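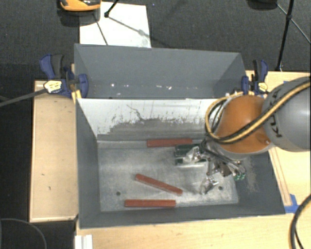

# Chapter 7: Sleep and the Growing Child

**Before you read.** Skim the bold words. Have the sleep log from Chapter 6 handy, you'll need it for the second exercise.

Sleep gets a short chapter in most child health books. A page on bedtimes, a chart, move along. We give it a full one. Children do a great deal of their growing and learning work at night, and the habits set before school age tend to hang on.

Start with a case. The town of Prornville, one school, classes starting very early. Ardalan Amini, the school nurse, kept a notebook one April. Every child who came in before lunch with a headache or a stomachache, or who just wanted to lie down. 55 visits that month. He asked each child the same thing: what time did you go to bed? In 19 of the visits the answer was after eleven. Some of these kids were seven years old.

What does that prove? Not much, on its own. No comparison group. Children are poor judges of clock time. And a stomachache has a hundred causes. Keep the notebook in mind though, we come back to it in 7.4 when we talk about what a record like this can and can't tell you.

## 7.1 Two clocks

Two things decide when a child gets sleepy.

First, **sleep pressure**. Builds up the longer you're awake, drains off while you sleep. In a baby it builds fast, hence all the naps. By age five or so most children can carry it through a full day.

Second, the **body clock**. Runs on a cycle close to 24 hours, set mostly by light. Morning light pulls it earlier. Bright light in the evening pushes it later. A lamp, a tablet, a long summer evening with the curtains open, all of these count, though not equally.

When the two line up, bedtime is easy. When they don't, you get the child who is plainly worn out and still can't settle. Parents often call this "overtired." It's a fair word, but it hides a few different problems and we'll need to pull them apart (see 7.3).

Quick note on teenagers. Their body clock shifts later at puberty. This is biology, found in many countries, and it isn't laziness. Sleep pressure also builds more slowly in that age group. So a 14 year old sent to bed at nine may simply lie there. Chapter 11 has the full story.

## 7.2 How much is enough?

Depends on age, and on the child. Typical ranges, over 24 hours, naps included for the younger ones:

| Age | Hours |
|---|---|
| 4 to 12 months | 12 to 16 |
| 1 to 2 years | 11 to 14 |
| 3 to 5 years | 10 to 13 |
| 6 to 12 years | 9 to 12 |
| 13 to 18 years | 8 to 10 |

Wide ranges. On purpose. Two healthy four year olds can differ by a couple hours and both be fine. Better to look at the daytime: mood, attention, does the child wake up without a fight. A child who sleeps far longer on Sunday then on school days is probably short the rest of the week.

Signs to watch for in young children are not always the ones you'd expect. Yawning, sure. But also running around, silliness, tears over a sock. Short sleep in a small child can look like too much energy, and it gets misread alot.

**Exercise 1.** Take the Prornville notebook. Write down 2 questions you would have added to Amini's list, and say what each one would rule out.

**Exercise 2.** Using your own log, work out your average sleep for school or work nights, then for weekends. Bring both figures to class. We'll use them to start 7.3, Trouble Settling.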